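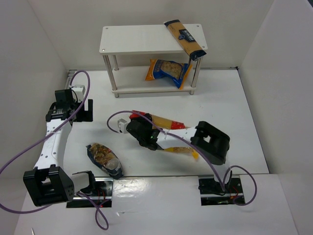

The right arm holds a pasta package at one of Trollow's work tables. A small two-tier shelf stands at the back.

Home | News | Business | Events | Contact
Filed under: Local Tech

Trollow records grocery handling for learning software

August 2018

Trollow, a small automation company on Wihongi Road, has started recording people as they guide pairs of robot arms through the job of moving packaged food on and off shelves. The recordings will be used to train software that the company hopes will one day run the arms without an operator.

The work began in February with a single table. The company now has nine of them, each with white walls on three sides and two arms mounted along the front edge. Cameras on the arms record the grippers up close while a person steers from a nearby desk.

Each recording covers one short task, such as lifting a bag from the table or setting a package on a shelf. Operators have saved over 1,000 recordings so far, according to Pichit Ongart, who runs the project. The first version of the software was trained on 300.

"It did fine with boxes," Ongart said. "Then we gave it a bag of nuts and it had no idea where to put its fingers. A bag changes shape every time you touch it, so you need a lot more examples."

Long pasta packages are a problem of their own, he said. If the gripper closes too near one end, the package swings and can knock over whatever is beside it. Operators are asked to pick up the same item from many different starting positions, including awkward ones, and to leave the items in a new arrangement for the next recording.

Failed attempts are kept as well, but they are stored in a separate folder and marked by hand. Ongart said the team has not decided how to use them.

The project is paid for in part by Hotalon, a food distributor that wants to test robot arms at its packing site. Hotalon chose most of the groceries on the tables. Neither company would say how much the agreement is worth.

Trollow calls its recording software Indo. It saves the arm movements together with the video, and an operator checks each recording before it goes into the training set - a step that Ongart said takes longer than the task itself.

The company is hiring 10 more operators for evening shifts. No robotics background is needed, and training lasts a week. Applications are being taken at the Wihongi Road office.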